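## 4. Setting up the drip kit and timer

Updated 24 Aug 2023. Applies to the Votora 4-bed kit with the Minelix tap timer. Owners of the older Zovow timer should follow section 5, and have our sympathy.

Before you start, the beds need to be filled and settled. Drip line laid over fresh, fluffy soil will sink along with it, and by the end of August you'll be digging for your own plumbing like an archaeologist.

### 4.1 Fit the timer

1. Turn the tap off.
2. Screw the filter washer into the top of the timer, mesh side up. The mesh catches grit. It also catches small snails.
3. Screw the timer onto the tap by hand. Put the wrench back in the shed. More timers have been cracked by enthusiasm than by frost.
4. Attach the pressure reducer to the bottom of the timer, with the arrow pointing down.
5. Turn the tap on and look for drips. If you find one, tighten another quarter turn and look again.

**Caution:** Don't leave out the pressure reducer. The drip line is happy at low pressure and will express its unhappiness at full pressure by leaving its fittings, usually in the direction of your face.

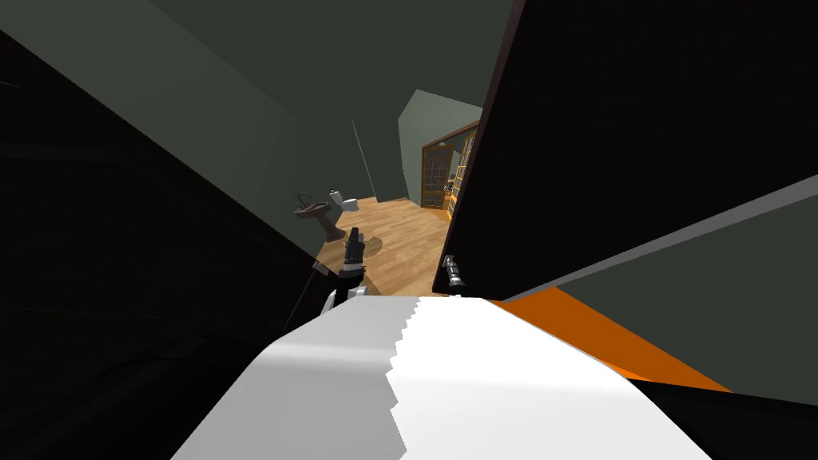

### 4.2 Run the main line

1. Uncoil the main line and leave it in the sun until it stops trying to become a coil again. On a cool morning this can take longer than the rest of the section put together.
2. Lay it from the tap to the nearest bed, along a fence or edging where you won't trip over it.
3. Carry on past each bed in turn. Leave a little slack at the corners.
4. At each bed, cut the line squarely and push in a tee. Dip the end of the line in warm water first if your thumbs are giving up.
5. Fold the far end over and slide on the figure-eight clamp.

**Note:** The kit comes with enough main line for beds set in a row. If yours are scattered around the yard in a more artistic fashion, Tzavaras sells extra line by the roll, and it fits our tees.

### 4.3 Lay the drip line

1. Run a riser from each tee up the outside corner of the bed and over the rim.
2. Lay the drip line in a long snake across the soil, with the holes facing up. Facing down seems more logical and clogs in a month.
3. Peg the line at every bend. Tomatoes and squash can have it a hand's width from the stem. Carrots don't care where it goes, provided it goes somewhere.
4. Open the end of each line, run the water until it comes clear, and then close it.
5. Mulch over the top, leaving the end caps showing.

**Caution:** Do your planting first, or at least remember where the line is. A trowel goes through it very neatly.

### 4.4 Set the schedule

The timer has one dial, one button and a screen that shows far more symbols than you'll ever need. Ignore the little umbrella for now.

1. Hold the button until the clock blinks, then turn the dial to the correct time.
2. Press once for START. Early morning is best.
3. Press again for RUN and choose the minutes. Begin with 80 in hot weather if the beds are full-size and heavily planted.
4. Press again for EVERY and choose the gap between waterings.
5. Wait for the screen to stop blinking. If it never does, take the batteries out, say what you need to say, and start over. 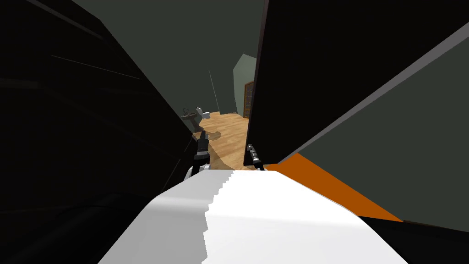 ### 4.5 Check it the next day

Push a finger into the soil between two runs of the line. Damp to the second knuckle is right. Dust means a longer run. Mud means a shorter one, and possibly an apology to the basil.

If one bed stays dry while the others thrive, check for a kink at the riser, then for a tee pushed in only halfway, then for a dog.

**Note:** Take the timer indoors before the first frost and remove the batteries. The drip line can stay out all winter with its ends open. Store the end caps in the bag they came in, or in the drawer where you keep the other things you won't find in spring.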